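Keltholm Hutch Desk - Setup and Use Guide
Section 4: Placing, Fitting Out and Looking After the Hutch
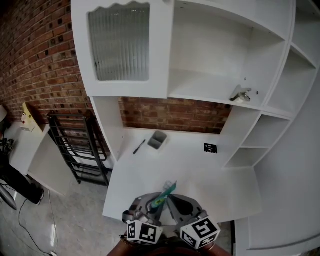
This section starts after the base and the upper section have been joined and all fixings tightened as described in Section 3. If any of the side panel fixings are still loose, go back and tighten them first. The door will not line up correctly on a hutch that is out of square, and adjusting the hinges to make up for it only hides the problem for a while.

You will need a spirit level, a cross-head screwdriver, a soft pencil, a tape measure and a clean dry cloth. A second person is needed for steps that involve moving the unit.

4.1 Choosing the position

The Keltholm can stand against plaster, paneling or brick. The gap between the desk surface and the upper section has no back panel, so the wall shows through it. Deal with any painting, patching or loose mortar before the hutch goes in place, as that part of the wall is hard to reach afterward.

1. Clear the floor along the wall. Move side tables, folding racks and chairs well out of the way, and lift any cables off the floor.
2. Measure the wall and mark the two outer edges of the hutch lightly in pencil.
3. Check that the door can open fully. Lamps and tall items on a neighboring table are the usual obstruction.
4. Check that there is an outlet within reach of the desk. Do not plan on running a cable under the feet.
5. With one person at each end, lift the hutch and set it down on the pencil marks. Hold it by the side panels below the desk surface.

CAUTION: Do not lift the hutch by the desk surface, the shelves or the curved edge of the side panel. These parts are not made to carry the weight of the whole unit.

CAUTION: Do not drag the hutch. On a concrete floor the feet will chip, and on wood they will leave marks.

Note: If the room is heated by a radiator, leave a clear space of 11 inches between it and the nearest side panel.

4.2 Leveling

1. Place the level on the desk surface, parallel to the wall.
2. Turn the adjustable feet at the front until the bubble is centered. Turn clockwise to raise, counterclockwise to lower.
3. Turn the level so that it points toward the wall and repeat with the rear feet.
4. Press down gently on each front corner. If the desk rocks, one foot is not touching the floor. Lower it a half turn at a time until the rocking stops.
5. Go back to step 1 and check again. Adjusting one foot nearly always shifts the others a little.

The feet have 2 inches of travel. If your floor slopes more than that, use solid packing under the low side. Folded cardboard gets crushed within weeks and should not be used.

4.3 Securing to the wall

WARNING: The upper section makes the hutch top-heavy. It must be secured to the wall before anything is placed on the shelves, including for short periods.

Two wall brackets are supplied in the hardware bag marked G. Screws and plugs for the wall are not supplied because they depend on what the wall is made of. For brick, use masonry plugs and drill into the brick itself. Mortar joints are softer and the plug may pull out.

1. Hold a bracket against the top rear corner of the upper section, with the slotted arm against the wall.
2. Mark the hole position on the wall through the slot.
3. Repeat on the other side.
4. Move the hutch forward just far enough to drill. Cover the desk surface with an old sheet - brick dust is abrasive and will scratch the white finish if it is wiped off with pressure.
5. Drill the holes, clear out the dust and insert the plugs.
6. Move the hutch back, fix the brackets to the upper section, then to the wall. Leave the wall screws slightly loose until both are in.
7. Tighten both wall screws and check the level once more.

Old brick walls are rarely flat. If there is a gap behind one bracket, fill it with washers until the bracket sits firmly. Do not pull the hutch back against the wall by overtightening the screw, as this twists the upper section and the door will start to stick.

4.4 Adjusting the glass door

The upper door has a scalloped top edge and a ribbed, frosted glass panel. The glass is held by a retaining strip on the inside. Do not remove this strip to adjust the door.

1. Close the door and look at the gap on each side. It should be even from top to bottom.
2. To move the door left or right, turn the front screw on each hinge by a quarter turn and check.
3. To move it up or down, loosen the two mounting screws on both hinges, shift the door and tighten again. Support the door with your free hand.
4. To bring the door closer to the cabinet or farther from it, use the rear screw on each hinge.
5. Open and close the door several times, then check the gap again.

The scalloped edge makes it difficult to judge the height by eye from the front. Measure from the bottom edge of the door on both sides.

Note: A rattle from the glass when the door closes means that the retaining strip has worked loose. Press it back into its groove along the full length. If it will not stay in, order a new strip (part 13 on the parts sheet).

4.5 Fitting out the shelves and cubbies

Load the hutch from the bottom up. The desk base first, then the lower cubby, then the narrow cubbies, and the cabinet and open shelf last.

Open upper shelf. This compartment suits baskets, boxes and upright books. The maximum load is 19 pounds, spread evenly. Small metal parts left on the shelf after assembly should be taken down and put away, as they roll forward easily and mark the finish when they slide.

Cabinet behind the glass door. The frosted panel softens what is behind it but does not hide it. Dark or brightly colored items will show as shapes. Put plain or pale things at the front if this bothers you.

Narrow cubbies. The column of cubbies on the right follows the curve of the side panel, so they are not all the same depth. Try each item before you settle on a place for it. They work well for envelopes, notebooks, folded cloths, charging leads and rolled tape. Anything that sticks out past the edge will get knocked by a sleeve sooner or later.

Lower cubby. Use this one for things you reach for every day. It is the easiest to get at when seated.

Suggested method for fitting out:

1. Bring everything you intend to keep in the hutch to one place and sort it by how often you use it.
2. Wipe the shelves with a dry cloth to remove sawdust from assembly.
3. Place the daily items first, within reach of the chair.
4. Place the heavier items next, as low as possible.
5. Fill the upper shelf and cabinet with whatever is left. Stop before they are full.
6. Use the desk for a few days and then move whatever turned out to be in the wrong place.

Covumine box inserts, sold separately, fit the open upper shelf and the lower cubby. They do not fit the narrow cubbies.

4.6 Using the desk surface

Keep the desk surface for work in progress. A pen, a small container for loose items and whatever you are working on is plenty. Use the shelves for the rest.

- Use a mat under anything hot or damp.
- Do not write on a single sheet of paper laid directly on the surface. A ballpoint pen will press through and leave a groove.
- Put felt pads under metal containers, lamps and speakers.
- Do not lean or sit on the front edge.
- Do not clamp a lamp or monitor arm to the desk. Use a freestanding type.

Cables should drop behind the desk and run along the foot of the wall. The open gap at the back leaves enough room for a standard plug. If a cable has to cross the floor to reach a lamp or a side table, keep it out of the path of the chair legs.

Chair. Any chair without arms will fit under the desk. If your chair has arms, measure from the floor to the top of the arm before pushing it in for the first time. Chairs with curved metal legs should have rubber or felt caps, both for the floor and for the side panels.

4.7 Cleaning

1. Dust the shelves and cubbies from the top down with a dry cloth. A soft paintbrush is useful in the corners of the narrow cubbies.
2. Wipe the desk surface with a cloth wrung out in warm water and a little dish soap. Dry it right away.
3. Clean the glass along the ribs, up and down. Wiping across them leaves dirt in the grooves. An old soft toothbrush will shift anything that stays behind.
4. Spray glass cleaner onto the cloth and not onto the door. Liquid that runs down behind the glass will swell the frame.
5. Brush the exposed wall behind the hutch before cleaning the desk surface, particularly if it is bare brick.

CAUTION: Do not use scouring powder, bleach, solvent or melamine sponges on any white surface. Melamine sponges remove the finish along with the stain.

Ink marks. Dab with a cloth and a small amount of rubbing alcohol, then wipe with clean water. Test on the underside of the desk first. Some marker inks will leave a faint shadow whatever you use.

Small chips in the white finish can be filled with Ginutico touch-up paint in shade Gavrilă White. Apply it with the tip of a toothpick in thin coats and let each coat dry overnight.

4.8 Regular checks

Check the wall bracket screws and hinge screws one month after setup and twice a year from then on. Check the level again after the first change of season. If the hutch is ever moved, even by a few inches, empty it first, release the wall brackets and repeat this section from 4.1.

Section 5 covers replacement parts and how to order them.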